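首页 > 特写 > 自动化 > 产品评测

先在屏幕里开工：Homis 测试工位仿真套件使用记

Lusside 的厂房在园区最里面一排，做的是小批量电路板的组装和测试。板子种类多，每种数量都不大，一个月要换好几轮夹具。测试这道工序一直靠人：把板放进夹具，合上盖，等结果，打开盖，合格的放一边，不合格的放另一边。工序不难，难在一天要重复很多遍，而且手上的力气稍微偏一点，探针就容易压弯。

负责这条线的工艺工程师叫 Salamatu Anozie。她从前年起就想把这道工序交给机械臂，问过几家集成商，报价都不低，交期也长。更麻烦的是，每家都要求先把夹具定死，之后再改就要另外算钱。Lusside 的夹具恰恰定不死。

今年一月，她开始试用 Homis 推出的一套仿真套件。套件卖的是软件和模型，不含机械臂。用户在电脑里搭一个工位，把机械臂、夹爪、夹具、料盒和信号灯摆进去，先把动作跑通，再决定要不要买硬件、买哪一种。Homis 把随套件附送的示范工位叫作 Gullodon，内容正好是电路板测试，这也是 Anozie 选它的主要原因。

安装比预想的顺利。安装包不小，下载花了一个上午，授权用的是账号登录，一个账号可以装两台电脑。她用的是部门里一台三年前的工作站，显卡不算新。打开示范工位以后，转动视角时偶尔有停顿，跑动作时没有问题。说明书有中文版，一共 42 页，前半本写得细，后半本讲脚本的部分明显是赶出来的，有几处菜单名称和软件里对不上。

Gullodon 的布置很紧凑。桌上铺一块蓝色垫子，测试夹具放在上面，旁边是一绿一红两个料盒，还有一座信号灯。夹爪从上方下来，在夹具处操作。两个料盒默认对应合格与不合格，这个对应关系可以在设置里对调。
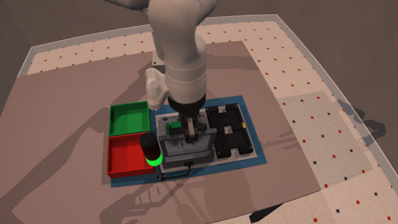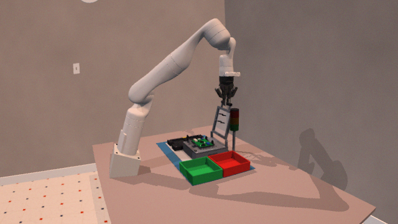

图：Homis Gullodon 示范工位，计算机仿真画面

动作由一段段小的“步骤”拼成。移动、下降、闭合夹爪、抬起、等待信号，各是一个步骤，在左侧列表里上下拖动就能改顺序。每个步骤可以单独设速度和停留时间。会写脚本的人可以直接改代码，不会写的人用列表也够用。Anozie 手下两名技术员都没有学过编程，第二天就能自己加一个避让点。

开盖动作是她花时间最多的地方。带铰链的框架绕轴转动，夹爪如果走直线，走到一半就会和框架错开。套件里有一个“随动”步骤，选中铰链以后，夹爪的路线会自动变成弧线。这个功能好用，但是默认的转轴位置取自模型文件，模型画得不准，弧线就不准。她第一次导入 Lusside 自己的夹具时，图纸里的铰链和实物差了 8 毫米，结果夹爪每次都在接近终点的位置脱开。改图纸用了半天，改完以后再没有出现过。

“图纸是好几年前的，夹具后来改过，没有人回去更新。”她说，“在屏幕上撞一次，我们才知道。要是到了现场再撞，就得换夹爪了。”

信号灯在套件里可以和程序联动。哪一层亮、什么时候亮，由步骤里的输出信号决定，各层也可以都不亮。她的团队用它来排查顺序错误：夹爪还没有松开，程序已经发出“测试开始”，这种问题光看机械臂不容易发现，看灯就清楚了。

把自己的工位搭好之后，Anozie 让程序连续跑了一个周末，累计 1019 个循环，其中 17 次没有完成。记录文件会写明每次失败停在哪个步骤。翻下来，大部分停在取板，原因是板子在夹具里的初始位置被设成随机偏移，偏得多的时候，夹爪的手指会压到板边的元件。后来她把手指间距放宽，又把下降速度调慢，失败就少了很多，代价是每个循环变长了。

套件的短处也不少。首先是接触力。夹爪压在板上用了多大的力，软件会给出一个数值，但 Homis 在说明书里也写了，这个数值只供比较，不能当作实测值。对测试工位来说，压力恰恰是要紧的，探针的寿命全看它。Anozie 的做法是在仿真里只管路线和顺序，力的部分留到实机上调。

其次是线缆。示范工位里没有给夹爪走线，自己加的线缆是一根硬管，不会弯也不会甩。现场做过机械臂的人都知道，线缆缠住关节是常见的停机原因，这方面套件帮不上忙。

第三是夹爪型号。自带的模型库里平行夹爪比较全，吸盘只有两种，异形夹爪要自己画。画好以后导入不难，难的是给各个活动部分指定关系，界面上的叫法和机械图纸上的习惯不一样，要对照着说明书一项一项来。

同类产品里，Lusside 还试过 Eze 的在线版本。Eze 不用安装，打开浏览器就能用，画面也更流畅，适合给客户演示。但它的夹具库偏向搬运和码垛，带铰链的部件要另外申请开通，导出的程序也只支持少数几种控制器。Anozie 的看法是，如果只是把箱子从一处搬到另一处，Eze 更省事；如果动作里有开盖、压合、等待信号这些环节，Homis 的步骤列表更合适。

价格方面，Homis 按年收费，分单机版和团队版，两者的区别主要在于能不能多人同时编辑同一个工位。Lusside 买的是单机版。技术员改完以后把文件存到共享盘上，另一个人再打开，有过一次互相覆盖，之后他们规定文件名后面要加姓名缩写。软件本身没有版本记录，这一点她向 Homis 反映过，对方答复说在排期。

硬件的事到现在还没有最后定。仿真跑下来，原来看中的那款机械臂臂展偏大，在工位里转身时会占到旁边的通道，小一号的反而够用。集成商按照新的布置重新报了价，夹具也不用先定死，接口尺寸留好就行。Anozie 打算先上一个工位，挑产量比较稳定的一种板子，人工测试位保留不动，两边同时运行一段时间。

她还在整理一份夹具图纸的核对清单，铰链位置排在第一行。

本文试用版本为单机版，完稿于 2022 年 3 月 1 日。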